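Bedding > Sheets > Fitted > Stripes

Guvuden Striped Fitted Sheet, Blue and White

A fitted sheet has one job, and most of them quit by morning. We at Proltcombe have sold around 2,000 of this one and still get letters, mostly polite. 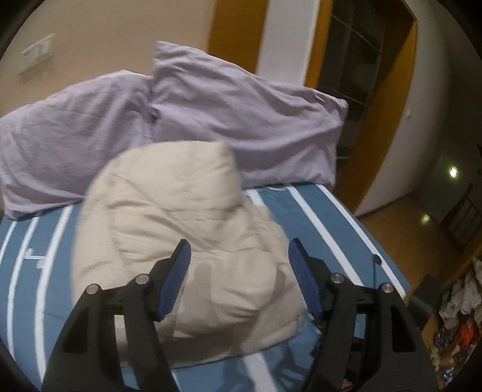
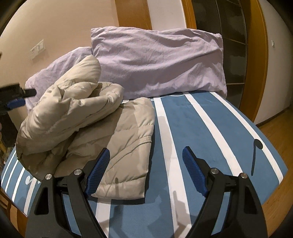

The Guvuden is a plain cotton weave with elastic the whole way round, so there is no secret corner that gives up first. It fits mattresses of ordinary depth. If you own one of those towering hotel things, order the deep version and bring a friend.

Wash it warm and tumble low. Ironing is allowed – we won't stop you, but we have questions. The stripes are meant to run head to foot. Modupe Ibrahim, our buyer, put hers on sideways for two weeks and says she slept fine, which we are not putting on the label.

Pillowcases are sold separately. Lavender goes with the blue better than we expected, and we argued against it at the meeting.

Item no. 965. Ships folded, for the last time in its life.

Related items
Januvcombe Pillowcase, Lavender, set of 2
Ogbonna Light Quilt
Guvuden Deep Fitted Sheet
Proltcombe Mattress Pad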